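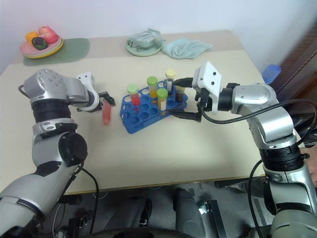
My grandmother, Birdie Blackwood, kept a jar of buttons on the windowsill above her kitchen sink, and if you asked her why she would tell you that you never knew when a button might come off. I was a grown woman before I realised how much of an outlook on life was packed into that jar. She expected things to wear out, she expected to be the one who put them right, and she saw no particular hardship in it.

I've been thinking about her because of a coat. It's a navy wool coat I bought in Morgan when my eldest was a baby, and last January the lining gave way under both arms. A friend - a kind one, with good taste - looked at it and said I'd had my wear out of it. Perhaps I had. But the wool was sound, the collar still sat the way I like, and I couldn't think of anything wrong with it that a needle wouldn't fix. So I sat down after dinner with a reading lamp and a spool of the wrong blue, and I mended it. It took me 11 evenings, which is a ridiculous amount of time to spend on a lining, and I'd have finished sooner if I hadn't sewn one sleeve shut and had to pick it all out again.

I'd like to argue that we should all do a bit more of this, and I'd like to do it without scolding, if I can manage it. I know perfectly well that there are people working two jobs who don't have 11 evenings for anything, and I know that plenty of clothes now are made so thinly that there's hardly enough cloth left to hold a stitch. You can't darn a thing that was half gone when you bought it. I have a drawer of my husband's socks to prove it.

Still, most of us could sew on a button, and a surprising number of us don't. My daughter learned to at 15, under protest, and by the end of that winter she was doing the neighbours' school blazers for pocket money. She picked her own colours for the thread, too, and some of the blazers came home with bright orange stitches on the cuffs, to the delight of their owners and the dismay of at least one mother (who has since forgiven us both).

I think schools should teach it again, to the boys as much as the girls, and I think shops that sell a good coat ought to offer to reline it one day for a fair price. I would happily pay 100 dollars for that. I'd grumble, and then I'd pay it.

The coat is on its hook by the back door as I write. The blue still doesn't match. My grandmother's jar is on my own windowsill now, a little fuller than when she left it to me, and there's a cardigan on the chair waiting its turn.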